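4.2 Rules for reaching into an open appliance

The rules in Section 4.1 cover the robot while it stands or walks in free space. They say little about what happens when a hand goes into a compartment that has a door, a shelf and a rim. Most of the stops in our logs come from that part of the task, so we wrote a separate set of rules for it. They apply to any refrigerator, cupboard or oven with the door already open.

First, the hand comes up to shelf height outside the compartment and only then moves in. A path that rises inside the compartment can catch the lip of the shelf. Second, the target and the place where it is to be set down must both be visible to the head camera before the reach begins. Third, the operator names the target aloud. We added this after several runs in which a container already held one item and the operator and the spotter had different ones in mind.

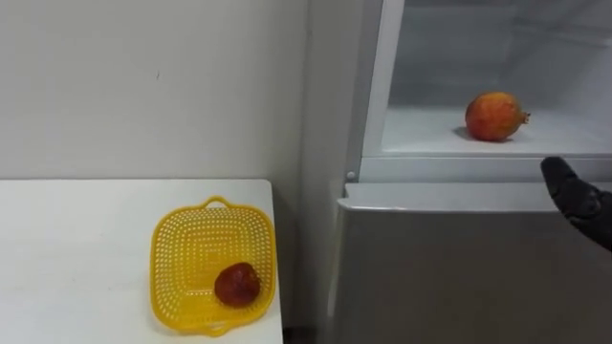 STILTHOLM, Tuesday, June 5, 2018

The rules were first used as a full set on this date, in the test room at Stiltholm, with a refrigerator, a desk and a yellow plastic basket. The task was to move a piece of fruit from the upper compartment to the basket. A second piece of fruit stayed in the basket throughout, as the Zemeo task sheet requires. Veerle Bakker acted as spotter and held the stop button.

The full data set has 1,650 reaches, of which 222 were into an open compartment. Of these, 52 were stopped by the spotter. A stop was logged with one of three codes: hand too close to the rim, cable under tension, or target lost from view. We do not count a stop as a failure, and we advise other groups to keep the two apart. Spotters who know that a stop lowers the score tend to wait too long – we saw this in our own early runs with the Taleo protocol.

Cables need their own rule. The older Morris checklist asks only that the floor be clear, but a bundle carried on the back can hang in loops beside the hips and legs, well off the floor, and still catch on furniture. We ask that the spotter look over the whole bundle before each run and again after any turn of the torso. In the arrangement shown in Figure 3 the longest loop reaches almost to the knee. We set knee height as the limit.
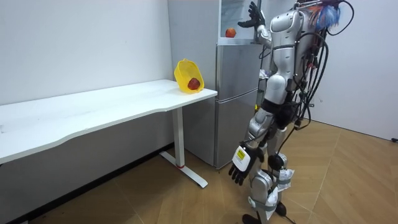
Figure 3. Robot reaching toward the upper compartment, with the second arm lowered.

The arm that is not in use stays down at the side and does not move until the reaching hand is clear of the compartment. This costs some time in two-handed tasks. It also gives the spotter one moving arm to watch, and in a small room we think that is worth the delay. Section 4.3 deals with the return path and with setting the item down.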